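Returning the Deposit: Why Small Towns Should Have a Say in Container Schemes

The debate about deposits on drinks containers has been conducted, for the most part, between national ministries and large producers. The position of the Pratau Institute for Local Services is that this has left out the party with the greatest interest in the outcome, which is the local authority that must sweep the streets, empty the bins and answer the letters. In this essay we set out the case for giving district councils a formal role in the design of any scheme, and we draw on our work with the district of Nodska over two budget years.

Most of what follows concerns money and opening hours.

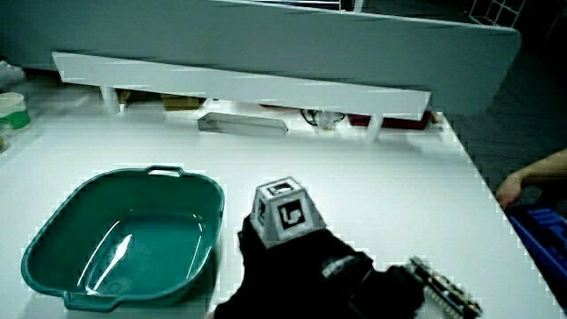
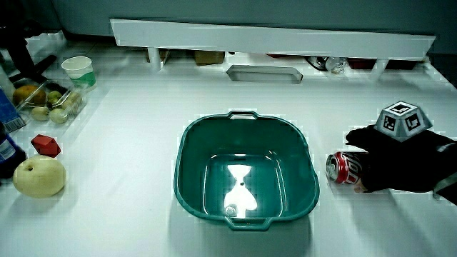
A deposit scheme rests on a simple promise. The buyer pays a little more at the till and receives that sum again when the empty container is handed back. Where the promise is kept without trouble to the buyer, return rates are high and public support is steady. Where the return point is far away, closes early or refuses containers for reasons that are not explained, the deposit comes to be seen as a tax, and councils hear about it long before ministries do.

Nodska is a useful case. It has 2,218 households spread over a market town and several villages, one supermarket of any size, and a bus service that stops in the early evening. Under the draft national rules, only shops above a set floor area would be obliged to take containers back. In a city this is a sensible threshold. In Nodska it would have meant a single return point, at the edge of the town, on a road with no pavement for part of its length.

The council objected and was told that smaller shops might join if they wished. This answer was given in good faith, but it misunderstands the position of a village shop. The owner of such a shop has little storage, often no second member of staff, and no certainty about when a collection lorry will come. A handling fee that covers costs in a large store does not cover them in a small one. Of the village shops approached in the first round, none agreed to take part on the terms offered.

It is sometimes said that people in rural districts drive to the supermarket in any case and can carry their empties with them. Many do. The households that do not are the older ones, the poorer ones and those with a person who cannot easily leave home, and they will pay the deposit at the same rate as everyone else. A public scheme that takes money from these households and offers them no practical way to recover it cannot be called fair, whatever its overall return rate may be.

The Institute therefore supported a different arrangement. The council made available the side room of the library in Thoroddsen Street, which was already heated and staffed, and agreed with the haulage firm Dukex that containers would be collected on the same round as office paper. The counter was open during library hours. No machine was bought. Staff accepted containers by hand, entered the total in a ledger and paid the deposit in cash.

The results should not be overstated. The trial was short, and a library is not available in every place. Nevertheless, in its busiest month the counter received 3,000 containers, and the cost to the council was limited to 76 hours of additional staff time. When residents were invited to comment, 255 replies were received. The most frequent request was for a later closing time on one evening of the week, and the most frequent complaint concerned the queue on market mornings. Very few of those who wrote wished to see the counter withdrawn.

There are fair objections to this model. Counting by hand is slow and open to error. Containers that have not been rinsed attract wasps in summer, and library staff did not apply for their posts in order to handle them. The trade union raised this point early and was right to do so. Gloves, a proper sink and a clear limit on the number of containers accepted in one visit were introduced as a result, and we would advise any council considering a similar step to settle these matters before opening and to put them in writing.

A more serious objection is that councils should not be doing the work of producers. We have some sympathy with this view. The principle that those who place packaging on the market should bear the cost of its recovery is sound, and we would not wish to see it weakened. But the principle concerns who pays. It does not settle who is best placed to provide the service in a given valley or on a given estate — and on that second question a district council will usually know more than a national operator.

We accordingly make the following proposals. The national operator should be required to consult each district before return points are fixed, and to publish its reply. Where no shop meets the floor area threshold within a reasonable walking distance, the council should be entitled to open a public counter and to recover its full costs, including staff time, from the operator. The handling fee for small shops should be set separately and reviewed each March, when most have their yearly accounts to hand. Unclaimed deposits arising in a district should be reported by district, so that residents can see how much of their own money has not come back to them.

The last of these proposals has met with the most resistance. Operators argue that figures at this level are difficult to produce, as containers bought in one place are often returned in another. We accept that the figures would be imperfect. Councils work with imperfect figures every day, and publish them with notes. The Nodska ledger is kept in the library and may be read there on request during opening hours.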